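Most of the code Stefaniia Yatsenko has written in the past year decides when a robot should stop and look again. Yatsenko leads the planning group at Lerard, which builds control software for two-armed manipulators. Her current problem is laundry, specifically garments that arrive at the table in no particular shape.

"A rigid part has a pose, six numbers," she said. "A shirt has as many as you are willing to estimate. We stopped trying to estimate all of them."

Instead, the software, called Rudidow, searches the wrist camera image for edges it can classify: hem, collar, sleeve opening, or fold. The last category causes most of the trouble. A fold and a hem can look alike from above, and a gripper that closes on the wrong one lifts two layers instead of one.
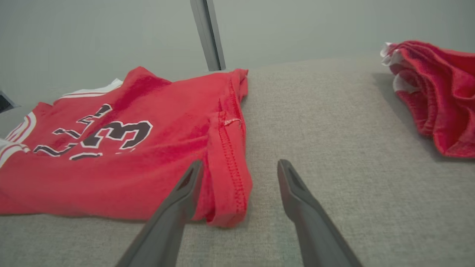
Wrist camera view of a folded red jersey, with the double row of stitching along the hem between the numerals and the gray table surface.

Stitching is a useful cue, according to Sushil Thakur, who maintains the perception stack. The classifier was trained on 798 labeled garment edges, and he said rows of thread were among the first features it learned to rely on. Large printed numbers were less helpful. Early versions treated the white outline of a numeral as a fabric boundary and proposed grasps in the middle of the chest.

"High contrast, long continuous line, it scored very well," Thakur said. "We had to add a depth check. If there is no step in height across the line, it gets discarded."

The depth check costs time. Each candidate edge adds 8 milliseconds, and the planner is limited to 50 candidates per look. Yatsenko said she would accept fewer candidates if they were better sorted, and that sorting is the main item for the next release.

Control runs separately from planning. The planner hands over a grasp point, an approach angle and a force limit, and the controller is free to refuse. Refusals are logged with a reason code. The most common one is a fingertip touching the table before the predicted contact height, which Yatsenko puts down to padding. A fabric-covered surface gives under load, so the table height in the model is an average.

"I would like a hard table," she said. "The customers do not have hard tables."

The two arms share one clock but keep separate queues. An earlier design used a single queue and was simpler to debug - it also left one arm idle whenever the other was replanning. Petro Demchenko, who rewrote the scheduler, now lets either arm move as long as its swept volume stays clear of the other's reserved space. Reservations expire if they are not renewed.
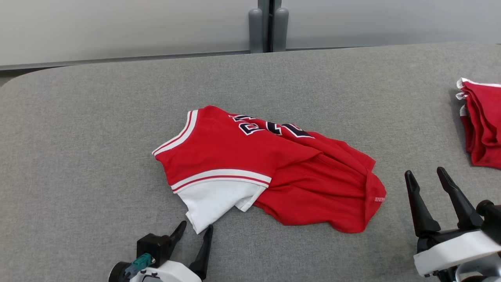
LERARD TEST LAB, August

Demchenko said the head camera view is used mainly to choose which arm goes first. It sees the whole garment and both grippers, at lower resolution than the wrist cameras, and it does not attempt to label edges. Its output is a coarse mask and a suggested side.

Asked how the system handles a garment that has bunched up, he said it has two options. It can pull at the outermost classified edge and look again, or it can lift from the highest point and let the cloth hang. The first is slower and more predictable. The second remains switched off by default.

"Lifting gives you a completely new state," Demchenko said. "Everything the planner knew is gone. Sometimes that is what you want, but it should be a decision, with a line in the log."

The log format is being changed as well. Yatsenko wants each look, plan and refusal stored with the image that produced it, so that a failed grasp can be replayed against a newer classifier. The replay tool runs from the command line and has no graphical interface yet. Thakur said he is in no hurry to add one.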